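スクッデン(Skudden)音声ガイド受信システム 団体史跡見学用 製品仕様

スクッデンは、近現代史をテーマとする団体旅行での使用を想定した無線式音声ガイドシステムです。講師または現地案内人が送信機を装着し、参加者は受信機とイヤホンで解説を聴取します。博物館、記念館、旧会議所跡、屋外の戦跡など、拡声器の使用が制限される見学地に対応します。

## 構成

標準セットの内容は次のとおりです。

- 送信機 2台(主講師用、通訳または予備用)
- 受信機(台数は注文時に指定)
- 片耳掛け式イヤホン(受信機と同数)
- 襟留め式マイクロホン
- 充電収納ケース
- 首掛けストラップ
- 日本語取扱説明書

受信機のみの追加購入が可能です。旧型のクルルクラル(Clurkurar)とは変調方式が異なるため、混在使用はできません。クルルクラル用の充電ケースにスクッデンの受信機を収納した場合、端子は接触しますが充電は開始されません。

## 主な仕様

| 項目 | 送信機 | 受信機 |
|---|---|---|
| 質量(電池含む) | 69 g | 42 g |
| 電池 | 内蔵リチウムイオン | 内蔵リチウムイオン |
| 電池容量 | 700 mAh | 500 mAh |
| 連続使用時間 | 9時間 | 14時間 |
| 充電時間 | 3時間 | 3時間 |
| 充電端子 | USB Type-C/ケース接点 | ケース接点のみ |
| 使用温度 | 0~40℃ | 0~40℃ |
| 防滴 | 生活防滴 | 生活防滴 |

連続使用時間は、室温25℃、音量中位での社内測定値です。低温下では短くなります。標高の高い地域や山間部を通過する行程では、日没前に残量表示を確認してください。

## 通信距離

見通しの良い屋外での通信距離は最大80 mです。石造またはれんが造の建物内では壁の厚さによって大きく低下し、隣室に移動しただけで受信できなくなる場合があります。渡り廊下や中庭を挟む建物群では、講師が次の棟へ入る前に参加者の集合を確認する運用を推奨します。

信号が途切れた場合、受信機は2秒間隔で再接続を試みます。再接続時にチャンネルの再設定は必要ありません。

## チャンネル設定

1. 送信機の電源ボタンを長押しし、表示部が点灯することを確認する。
2. 「CH」ボタンでチャンネル番号を選択する。
3. 受信機を送信機の背面に近づけ、受信機の側面ボタンを1回押す。
4. 受信機のランプが緑色に点灯すれば設定完了。

同一施設に複数の団体が入場する場合は、隣接しない番号を選択してください。副送信機を通訳用に使用するときは、主送信機と別の番号を割り当て、参加者側で聴取言語を切り替えます。切替操作は側面ボタンの2回押しです。

## 録音解説の再生

送信機は講師の音声のほか、事前に登録した録音解説を配信できます。車内での移動時間に、会議の経緯、部隊の行軍経路、各地域の地理的条件といった基礎的な内容を流し、現地では質疑に時間を充てる使い方を想定しています。対応形式はMP3およびWAVです。ファイル名に日本語を使用した場合、表示部には先頭の8文字までが表示されます。

収録済みの解説集として「コケッティ(Koketti)近現代史編」を別売しています。監修はエクア・クォーティ(Ekua Quartey)、日本語版の収録は500分を超えます。地名は現地音と日本語読みを併記した一覧表を付属します。解説集は章単位で並べ替えができ、行程に含まれない地域の章は非表示に設定できます。
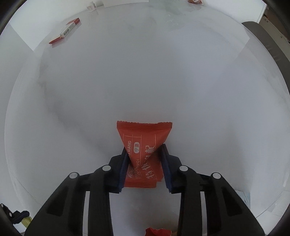
小袋包装の菓子。「LIXIANG」「宁夏」の表記がある。

## 保管と輸送

充電収納ケースは受信機を30台まで収納できます。全数収納時の質量は4.1 kgです。受託手荷物に入れる場合の電池の取扱いは、利用する航空会社の規定に従ってください。鉄道での移動では、荷棚への横置きが可能です。縦置きの場合は、把手側を上にします。

長期間使用しない場合は、残量を半分程度にして保管し、定期的に補充電を行ってください。満充電のまま高温の車内に放置すると、電池の劣化が進みます。

## 衛生管理

イヤホンの耳当て部は着脱式です。使用後に取り外し、中性洗剤を薄めた水で洗い、陰干ししてください。アルコール系の清拭剤は本体外装には使用できますが、耳当て部の変形の原因になります。交換用耳当ては20個単位で販売しています。

## 使用上の注意

- 電波に関する規制は国および地域によって異なります。国外で使用する場合は、渡航先で使用が認められる周波数帯のモデルを選定してください。
- 見学施設によっては、無線機器の持込みに事前申請が必要です。申請用の仕様書は購入後に発行します。
- 道路横断中や階段の昇降中は音量を下げてください。
- 受信機に録音機能はありません。
- 補聴器を使用する参加者には、別売の首掛け型誘導ループを用意しています。

## 貸出

購入のほか、行程単位での貸出に対応します。貸出期間は発送日から返却到着日までを数えます。予備として、参加者数の1割に相当する受信機を無償で同梱します(端数切上げ)。紛失時は受信機1台ごとに実費を請求します。

9月出発分は申込みが集中するため、機材の確保に時間を要することがあります。人数が確定していない場合も、仮の台数で申込みを受け付けます。台数の変更は発送の前日まで可能です。

## 保証および修理

保証期間は購入日から1年間です。落下、水没、指定外の充電器の使用による故障は対象外となります。電池は消耗品として扱い、交換は有償です。修理品は、ボズクルト(Bozkurt)機器サービス窓口宛てに、受信機番号を記載した用紙を添えて送付してください。受信機番号は背面の銘板に記載されています。

## 改訂

2026年1月19日 受信機の連続使用時間を新電池の測定値に改訂。誘導ループに関する記載を追加。

仕様および外観は、改良のため予告なく変更する場合があります。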